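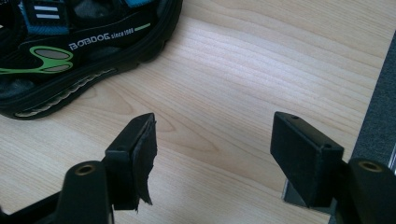
How often should the finger pads on a handheld gripper be checked, and who decides when one is too worn to keep recording with?

Check them before every session and again at each break, and let the person holding the tool make the call. If the facing has lifted anywhere along an edge, the pad gets changed before the next take. That is the whole rule where I work and it fits on a strip of tape on the case.

The longer version of what I'm asking. We collect grasping demonstrations on household items, mostly shoes, bags and kitchen stuff, with two-finger handheld tools. Our written procedure came from a supplier called Stedix and it says pads are to be replaced "every 24 hours of use or when visibly degraded." I have problems with both halves. Nobody logs hours per tool, so the first half is decoration. The second half means whatever the shift lead wants it to mean when we're behind. I've been told a flap of foam hanging off one finger is fine because "the policy will learn to be robust." Is there an actual standard for this, or is everyone copying the same paragraph from each other?

Posted January 7, 2020 by gritty_pad

tallow_lane

I wrote the tape-on-the-case answer up top, so let me fill it in.

I don't know of a standard written for this. There are published standards for industrial robot safety and you will find people waving them around, but a handheld tool with no motor driving it around a cell is a different animal, and pad wear on a data collection tool is a quality matter more than a safety one. Be suspicious of any supplier who tells you their pad interval is "compliant" and can't say with what.

As for hours, I'd throw the number out. A pad that spends its day on cotton socks and one that spends its day on rubber soles and buckles don't age the same way. Ours go fastest on shoes. An hour count only helps if you've measured it on your own items, and I'd bet Stedix never saw your items.

What we do:

Look at both fingers from the inner face and from the side. Press along each edge of the facing with a thumbnail. If it lifts, it fails.

Change both pads together, even when only one is bad. People hate this because it looks wasteful. A new facing against a worn one gives you two different surfaces in the same grasp, and you'll never sort that out afterward.

Write the change in the session notes with the take number. It needs to be something a person can search later.

Don't glue a flap back down in the middle of a session. We tried it and the dried glue was slicker than the foam.

On robustness: variation helps when you chose it and recorded it. If the pad fell apart at some unknown point in the afternoon, what you have is a batch with an unknown in it. If your lead really wants worn pads in the data, fine, ask for that in writing and label those takes.

ex_puvby

I'll disagree with part of that. I did this work on the Puvby project and we had the strictest checklist you ever saw, 8 items, signed twice a day. It got signed at the start of the shift for the whole day, both boxes. I went back through one batch of 449 takes and the right-hand pad was coming loose in a good many of them, with a clean signature on every sheet. So I don't have much faith in checklists, however well they're written.

The only thing that worked for us was having the footage reviewed by someone who wasn't on the collection shift. The camera is looking straight at the fingers anyway. Pull 3 takes from each session, look at the pads and nothing else, and send the session back if they're bad. People got careful very fast once sessions started coming back.

I also wouldn't replace both pads every time. Clornum charged us plenty for a pair and we couldn't see any difference in the success numbers between matched and mismatched pads. Maybe our test was too small to show one. I haven't seen anybody else's test either, so I'd call that rule a preference until someone produces one.

benchdog

just buy the Pappas pads, they're thicker. never had one peel

gritty_pad

Thanks. I'm taking the thumbnail check and the outside review, and I've asked for the "worn pads are fine" decision in writing. No reply so far. On the thicker pads, doesn't that change how far the fingers open? We'd have to recalibrate the width on every tool, and I'd want to know what happens to the older data before anyone orders a box.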